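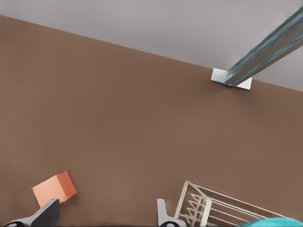
November. Another day spent inside a computer, looking at a brown table.

In at ten to eight to find the overnight batch had stopped at episode 68. It should have done 594. The log ran to 3,932 lines, and nearly all of them were Nyanda telling itself it had no valid grasp and would try again shortly. I admire the optimism. I'd have preferred the other 526 episodes.

Spent the first hour blaming the planner, as is traditional. Kibet wrote most of Nyanda and has a way of going very quiet when you blame it, and then appearing at your elbow with a replay already loaded. He was right, too. The planner had been asked to reach for the dish at a place where there wasn't any dish, and it had declined. A sensible response, and more than I'd have managed before coffee.

So, perception. My bit, then.

The trouble turned up in the wrist views. Mwajuma's segmenter is happy with the orange cube from any angle you like. It would find that cube in its sleep. The turquoise dish it likes as well, so long as it gets a decent amount of it. Give it a thin curve at the very bottom corner of the view and it still says "dish", with great confidence, then fits a full circle to the sliver and puts the centre wherever the arithmetic falls. One of those centres was under the floor. Nyanda took it seriously for eleven retries.

Then there's the rack. I have now lost most of a month to the rack. It's all thin rods with table showing through, so the depth image gives you a bit of rod, a bit of table and a bit of both averaged together, hanging in space where nothing is. Bakari calls these the ghosts. The collision map believes in every one of them, and swells each to be on the safe side, until the arm is steering round an invisible hedge.

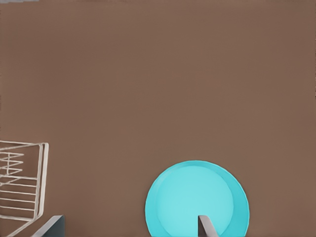

I tried turning the swelling down. The arm promptly went through the real rods as well. Turned it back up.

What did help, a little, was making the circle fit admit when it hadn't seen enough rim. If the visible arc is too short it now returns "don't know" and asks for another look. The first version asked for another look for ever, moving the wrist a hair to the left and a hair to the right like someone trying to see round a tall person at the cinema. The second version backs the wrist off properly and takes the wide view before having another go. I put a limit of three looks on it, after which it has to make its mind up or fail with some dignity.

Lunch at my desk. Poppy came over to ask whether the Odix demo would be ready and I said it depended what she meant by ready. She wrote something down. I don't think it was that.

Afternoon on the two-arm business, which is worse. The right arm is supposed to hold the dish by its rim while the left one deals with the cube and then goes over to press the red button. Each arm is perfectly well behaved alone. Put together, each treats the other as a large white obstacle, and both wait politely for the other to move. Obadia's scheduler is meant to settle it by giving one of them priority, except the priority was being reset at every replan, and we replan ten times a second. Two people in a corridor, ten times a second. 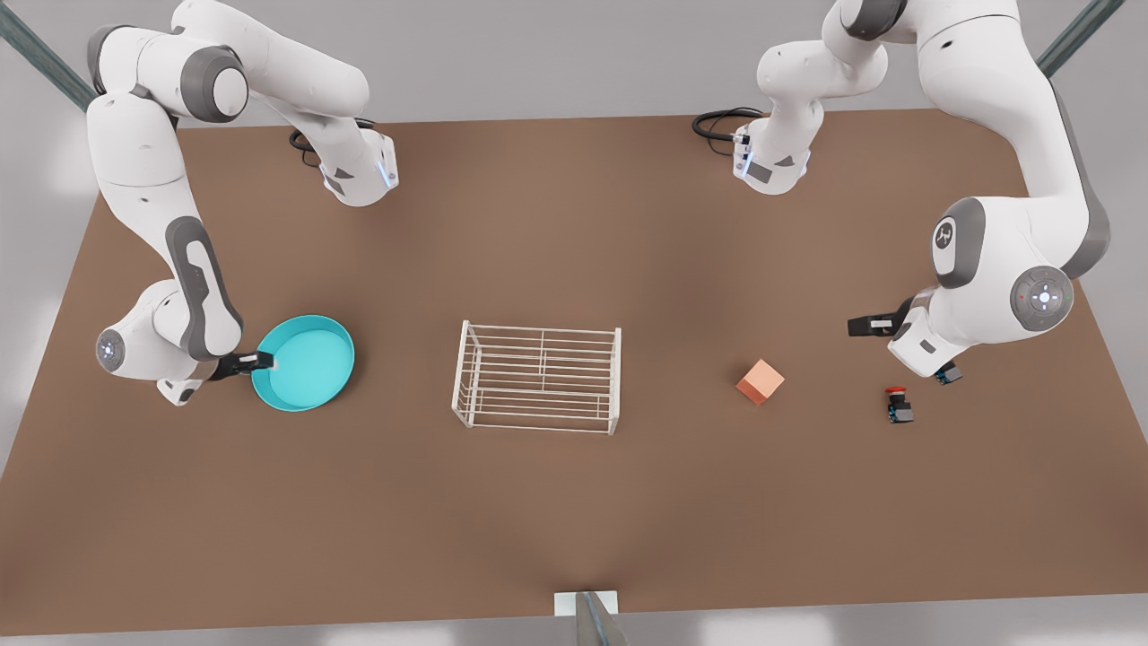

Obadia found the reset at half past three, in a constructor, where it had been sitting since the port from Ituda. One line. He deleted it with a certain amount of ceremony and we ran the pair again. The right arm kept its grip on the rim, the left went to the cube, nobody apologised to anybody. It missed the button by a centimetre, but that's because I typed the button's height in by hand in the spring and have been meaning to read it off the model ever since. Put that on the list, under the other thing about the button.

Reran the failed seeds with the new rim check and the swelling back where it was. The underground dish has gone. The ghosts have not. Mwajuma thinks we should drop the depth for the rack altogether, fit the model from the colour view and fill the collision map with the rack as it's meant to be. I said that felt like cheating. She said we are in Starano, where the table is cheating. I've started a branch.

Whole batch going again tonight. At ten past six it was on episode 474 of nothing, because I'd left the start index in from this morning's debugging. Stopped it, set it to zero, started it again, and stood there until it got past two. Missed the good bus. Need to buy bread, and to tell Kibet the planner was fine.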